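Against the tidy inbox

March 20, 2021

Yes I know. Everyone has a system now. Folders, flags, colours, a rule that sends anything with the word "invoice" somewhere you will never look again. I had one too. Eight folders. I kept it up for most of February and then I stopped and I want to say why, quickly, before I get talked back into it.

The case for the tidy inbox goes like this. A message comes in, you deal with it, you file it, the page is blank, you feel calm. Khrystyna-Mariia Pavliuk swears by it. She runs the office at Ivanyshyn, where I did two years on the front desk, and her inbox was a white page by half past four every afternoon. Lovely to look at. Also she was answering people at such a rate that they answered her back, and so did the ones copied in, and the next morning there it all was again. I don't think she was doing more work than the rest of us. More email, certainly.

That's my first grumble. Email breeds. Reply fast and you get more of it. Leave a thing two days and a good half of them sort themselves out. "Ignore this, found it." "Never mind, Taras had the key." If I'd been quick I'd have gone and looked for the key.

Second grumble, the filing. Who is it for? I have never once gone to a folder to find something. I type a name in the search box like everybody else. Dentist. Boiler. Selorm. Selorm Kpodo sent me the Mellum booking in an email titled "re: re: fwd: cake" and I found it in a few seconds becuase I searched for Mellum. Had I filed it, where would it be? Cake?

People say the search box is cheating, or it only works if you remember the word. Fine. But you have to remember the folder too, and the folder was named by you, in a mood, last year. I had one called "Pending" and one called "Waiting". Could not tell you the difference. There was a third called "To do soon" with things from the old flat in it.

Third and this is the one I mind most. The guilt. At present I have 734 unread messages and when Halyna Pylypenko saw it over my shoulder she made a noise as if I'd shown her a rash. Why? A good many are from a shoe shop. I bought one pair of shoes. Somehow their wish to tell me about sandals is now a failing of mine, a debt, a little red number following me round the house. I didn't ask for the number. Turn it off by the way, it's in settings, best thing I did all winter.

We don't treat other things like this. Leaflets come through the door and we don't feel we owe the pizza place a reply. The free paper in Sturnlow gets dropped off whether you read it or not, and mostly not, and no one lies awake.

Now the fair bit. Yevdokiia Yatsenko read a draft of this and said it's all very well for me, I don't have a landlord who only does things by email, or a kid at school. True. Her boy's school at Plosumley sends out letters, then corrections to the letters, then a reminder about the correction. Miss one and he's the child in uniform on the non uniform day. She's got to read them. I accept that. If your living or your child depends on catching a certain message then catch it, make a folder, make ten.

But even she reads the school ones and leaves the rest in a heap. Which is my whole point really. You need to know which people matter and look out for those. Four or five names for most of us. It isn't a system, you could keep it on the back of your hand.

Taras Levchenko took the other side when I tried this on him, said a messy inbox is rude, because someone took the time to write. And sometimes they did. When my aunt writes it is long and full of the neighbours, and I read all of it, and I write back properly, usually late in the evening with a drink. Took me nine days last time. She didn't mind, she's from the age of stamps. A proper letter late beats "Thanks! Noted!" in four minutes, and I'd sooner get one too.

What I'd call rude is the chaser. "Just bumping this up." Sent the next morning! I've had them before breakfast. You can't have a whole country bumping things up at each other, somebody has to go slow and I'm putting my hand up.

So what do I do instead. I look twice, mid morning and after lunch. I read what's from a person. Anything that needs an answer and will take a minute gets it, the longer ones wait for the evening or the weekend. The rest just slides down the page and off the bottom and I let it go. No flags. I have missed one thing that mattered since February, a parking renewal, and it cost me a fine, and I'd still say it was cheaper than the folders.

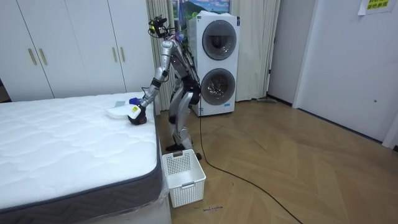
And if you've written to me and heard nothing, give it a week. If it's urgent then ring, I do pick up, mostly.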